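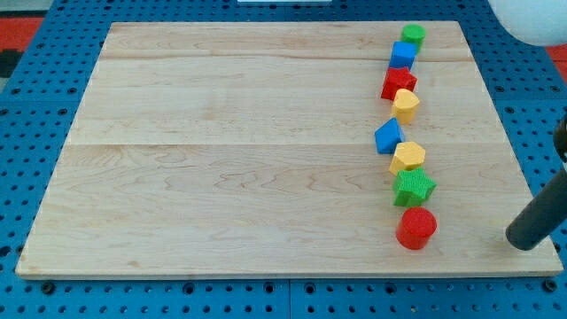 ok so we moved. the Clusutby place is officially not ours as of 4pm and I have opinions about moving with a two year old and a five year old. thread, sorry, typing this on the floor

1/ start with the kitchen. everyone says leave the kitchen till last. no. you do not need the fondue set. you do not need 35 mugs. pack all of it bar one pot, one pan, four bowls and the kettle

2/ got three quotes for the truck. cheapest was 300 under the next one and wanted cash on the day and couldn't tell me if stairs were extra. stairs are always extra. went with the middle one

3/ movers asked for an inventory. I wrote "boxes, various". they rang back lol. final list was 130 items and that's with the shed not counted properly

4/ label two sides AND the top. I only did the tops. then they got stacked. so that was my arvo

5/ kids stuff: keep one tub of toys out the entire time, never let it near the truck. blocks, texta, a few of the good cars. ours rode in the front seat with me on somebody's knees basically

6/ the five yr old wanted to pack her own box. it has one gumboot in it, a torch, my tax folder and half a bag of rice crackers. weighs nothing. she has carried it everywhere since

7/ drive from Clusutby to Clurnholm is 232 km and there's one decent servo, at Prydderch. toilets were clean, pies were gone by eleven. plan around the pies

8/ someone asked re the cat. cat went in the carrier at 6am and yelled till Prydderch then slept. cat is now under the bath. there's a gap. did not know there was a gap

9/ power. RING THEM THE WEEK BEFORE. I rang Flevimard to switch us over and they had the unit number wrong so the first night was torches and a bbq chook on the verandah. kids thought it was the best night of their lives. I did not

10/ fridge has to stand upright a few hours before you turn it on, or so the bloke on the truck reckoned. I don't know if that's real but I wasn't going to argue with a man who'd just carried it up the back steps. so esky for milk

11/ beds first. before the couch before the telly before you even find the bathroom light. sheets in a clear bag so you can see them. I had them in a black bag with the other black bags. one of the other black bags was rubbish. we nearly lost the doona

12/ the bond clean, ugh. oven took me two goes. the agent looked at the blinds for longer than she looked at anything else so if you've only got an hour left do teh blinds

13/ things I chucked that I already miss: the good extension lead, the ugly washing basket
things I kept for no reason: a printer. cables. a whole box of jam jars

14/ new house smells like someone elses laundry powder and the back door sticks. there's a lemon tree though, a proper one, loaded. five yr old has already brought in nine and lined them up down the hallway, don't step back

15/ anyway if anyone in Clurnholm has flat boxes going free pls DON'T tell me, I have all of them. every box. come and get some, they're on the verandah. bring a thermos, kettle's gone missing

edit: kettle was in the box marked SHOES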